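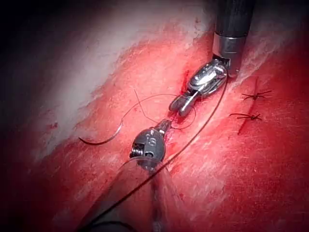
Subject: Re: [aftercare] Wording of the stitches leaflet

Hello all,

I went through the draft over lunch and have a few comments. Marijke's original message is at the bottom for anyone who joined after April.

The section on showering is still too long. At Nelen we cut ours to two sentences: keep the dressing dry for the time written on your discharge sheet, and after that let the water run over the wound without rubbing it. Calls to the ward about showering dropped off once the rest was gone. Baths and swimming can have their own line.

I would take out the word "dissolvable" on page 2 unless we also say what happens when the stitches don't dissolve on schedule. People see a bit of thread sticking out and pull on it. Our sheet says to leave it alone and ring the clinic if it catches on clothing. The Itach leaflet says much the same and they are fine with us borrowing their text, as long as we send them the final version.

The list of warning signs should move to the front. It is on the back of the fold now, under the parking information. Spreading redness, pus, fever and a wound that opens are the ones I would keep. Itching can go in the general text.

On printing, Oda has a minimum run of 3,000 and Fesus will do less but wants the file as a single page with no fold. I prefer the fold. If we go with Oda, someone needs to confirm which phone number goes in the box, as the night line is changing.

I have no view on the color of the cover.

Regards,
Joint leaflet group, Nelen
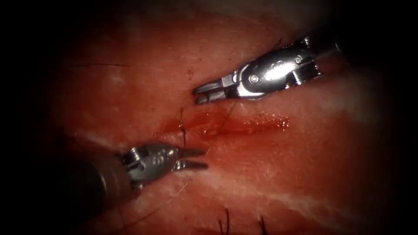
Marijke Smits wrote:

Dear list,
The new draft is in the shared folder. It is 4 pages, folded, and I would like to get it shorter. Please look at the parts on washing and on when stitches come out, as those are what patients ask me most. I left the lifting advice blank. The old sheet says nothing heavier than 10 pounds, but it doesn't say for how long, and I don't want to print it again like that. Comments to the list please, not to me alone.
Marijke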